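This site uses cookies to remember that you already closed this message. Accept / Manage settings

Complaining About the Police in Jinunberg: Frequently Asked Questions

By the Stistia editors
Updated February

We get a steady trickle of mail asking how a person goes about filing a complaint against a police officer in Jinunberg. The city has a page on this. We have read it. We wrote our own.

Who are you people?

Stistia is a small local news and opinion site. We aren't the city, the department or your lawyer. If you've been arrested, charged or hurt, talk to an actual lawyer before you fill out anything, including our reader survey.

What can I complain about?

Rudeness, unnecessary force, an illegal search, a report that describes a different afternoon from the one you lived through, a refusal to give a name or badge number, a refusal to take your report at all. You can complain about something that happened to you or something you saw happen to somebody else.

You can't use the process to fight a ticket. People try every month. The ticket goes to traffic court, where it will be judged on whether you were speeding. If the officer was nasty while writing it, that part can be a complaint. You may well be right about the nastiness and still owe the city money.

Do I have to go to the station?

No, although the sign in the station lobby does its best to suggest otherwise. You can file four ways: in person, by mail, by phone, or through the online portal, which was built by a company called Cavalus and has the charm you'd expect from something that went to the lowest bidder. The portal logs you out while you think. Write your account somewhere else first and paste it in.

If you'd rather do this at a counter but not the one with the officers behind it, the clerk's office at City Hall takes the same form and stamps it the same way.

Which form is it?

Form 515. It's called "Citizen Contact Report," a title that could also cover a parade. The word "complaint" turns up on the second page, in small type, next to a box. Check the box.

How long do I have?

You have 30 days from the incident for the ordinary process. Serious allegations, meaning force or dishonesty, can be taken later, but you'll be asked why you waited and you'll want an answer ready. "I was furious and then I was tired" is a perfectly human answer, and we've been told it is accepted.

What should I write down?

As much as you can, as soon as you can. Time, street, car number, badge number, what was said and who was standing nearby. If you only remember part of a name, put down the part. If you don't know the badge number, describe the officer and give the time. The department knows who was on shift, or would certainly like us to believe so.

Keep the adjectives down. "He called me an idiot twice" does more work than a page on his character. You can write the page on his character too, and keep it in a drawer.

Save your phone video in its original form and hang on to it. Hand over a copy. Body camera footage belongs to the department, so say in your complaint that you want it preserved and name the time of the encounter. It can be recorded over once its keeping period runs out, and it's hard to argue with a recording that has retired.

What's the difference between a complaint and an "inquiry"? 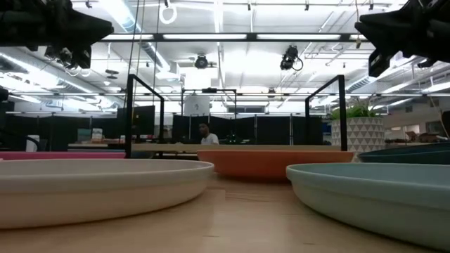
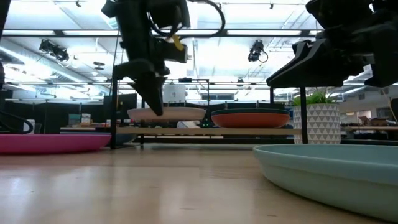

An inquiry is a question about policy: is an officer allowed to do that, do they have to tell me why I was stopped. A complaint says a particular officer did a particular wrong thing, and it opens a file. The trouble is that the two look alike on paper and the person at the counter may offer you the inquiry first, in a helpful voice. It's a bit like the cream-white plate and the pale aqua one at the front of the first picture, which are the same design in different colors, and easy to mix up if you're only going by shape. Ask which one you're getting. If it's a complaint, you leave with a file number. If you leave with a pamphlet, you made an inquiry.

Can I stay anonymous?

Yes, with a cost. An anonymous complaint gets read, but the investigator can't call you with follow-up questions, and files without a witness tend to close quickly. There's a middle route where you give your name and ask that it be kept out of anything public. Put that request in writing, at the top, where it would take some effort to miss.

Will the police retaliate?

They aren't allowed to. We realize that sentence has done a lot of lifting over the years and looks tired.

Most officers, in our experience, would sooner finish their shift and go home than plot against a stranger over a form. But some readers have reason to worry and we won't talk them out of it. If anything odd happens after you file, such as repeated stops or a patrol car that has become very fond of your street, write it down and add it to your file as a new complaint. You're allowed more than one.

Who investigates?

The department's own internal affairs office, at first. Yes, we heard you groan. A sergeant interviews you, then the officer, then any witnesses, and writes up a finding. It's a strange arrangement, a little like asking the restaurant kitchen to rule on the soup, and there are decent people who work in it anyway.

If you disagree with the result, you can ask the city's independent reviewer to look at the file. The reviewer can recommend a different finding. The chief can thank the reviewer warmly and do nothing. The chief must at least do this in writing.

What are the possible results?

There are three. "Sustained" means the investigator believes it happened and it was against the rules. "Exonerated" means it happened and the rules were fine with it, and this is the one that makes people throw the letter across the room. "Not sustained" covers everything else, including cases where it came down to your word and theirs.

Will I find out what happened to the officer?

You'll get the finding. You probably won't get the discipline, which is treated as a personnel matter. We've asked for yearly totals and received three replies over the life of this site, each explaining why a reply would be difficult.

Can I bring somebody to the interview?

Yes. A friend, a relative or a lawyer can sit with you. They aren't supposed to answer for you, which rules out certain mothers. You can ask for an interpreter when you schedule, and you can ask to meet somewhere other than the station. The library has a meeting room, and one reader did hers in a back booth at Gulyás, where she reports that the sergeant took notes and the pie was good.

Can I withdraw it?

You can ask. The department may carry on without you if the allegation is serious. Don't sign a withdrawal in the same conversation in which it's first suggested to you. Take it home and read it after supper.

Can I compliment an officer instead?

You can, and it's the same Form 515 with a different box. Be as specific as you would be if you were angry. If an officer sat on a curb for an hour with your confused uncle until you got there, the department should hear about it, and the officer's file has room for that too.

I filed months ago and heard nothing. Now what?

Call the clerk's office with your file number and ask for the status in writing. Early afternoon is the best time to get a person on the line. If that goes nowhere, contact the independent reviewer, then your council member, then us. We can't make anyone hurry, but we can ask the same question every week in print, and we have very little else on the calendar.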